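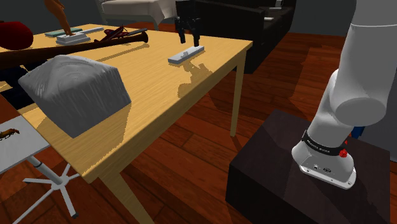
Evton (software)

Evton is a software package for planning and checking the motion of robot arms in simulated rooms. It was started by Minoru Kaneko as a small tool for tabletop grasping, and it later became the planning part of the larger Pirley toolkit. The program is mostly used in research and teaching, where a user wants to test a gripper and a controller on many different table arrangements before moving to real hardware.

Overview

A simulated room in Evton usually contains one arm on a fixed base, a table, and a number of loose objects. The objects are taken from a library of 2,000 scanned and modeled shapes. They are not chosen to fit together: a toy airplane may lie beside a baseball bat, and a flat bar may be placed near a large block of stone-like shape. Furniture such as a sofa or a stool can be added to the room. The planner treats furniture as fixed obstacles, also when it stands far from the table.

The name comes from the first test room, which the developers called Evton in their notes. Older documents use the spelling EVTON in capital letters.

Planning

The planner works in 3 stages. In the first stage, grasp candidates are produced for the selected object. Long and thin objects receive candidates along their whole length, and the gripper is turned so that the two fingers close across the narrow side. In the second stage, each candidate is tested for collision with the table and with neighboring objects. In the last stage, a path for the arm is computed with a sampling method, and the path is made smoother.

Low objects are considered a difficult case. When a bar lies flat on the table, the fingers have to come very near to the tabletop, and a small error in the height can stop the motion. The default setting keeps a distance of 7 millimeters between the fingertip and the table. Users can change this value in the room file, but the manual recommends to do it only after the gripper model was calibrated.

Perception

Evton can give the planner the exact position of every object, or it can hide this information and send only rendered camera views. The second mode is used together with Ogura, a separate module for pose estimation. Ogura matches the visible part of an object with the models in the library. Its results are weaker when one object is partly hidden behind another, and for this reason it also reports a confidence value, which the planner may use to reject a grasp.

Shadows are calculated for each view. In early versions they were left out to save time, and estimators trained on those views often took a real shadow for a part of the object.

Control

The controller sends joint commands at a fixed rate and compares the planned path with the simulated one. If the difference becomes too large, the arm is stopped and the planner is called again. After 15 failed attempts the trial is closed and written to the log as unsolved.

Release history

The first public version was released on 01/11/2020. A correction followed in February of the next year, mainly for a fault in the contact model that let light objects slide when they were touched by one finger only. Support for the Brollau room editor was added later, and room files made before this change must be converted with the included script.

See also

Pirley
Ogura (pose estimation)
Brollau room editor
Motion planning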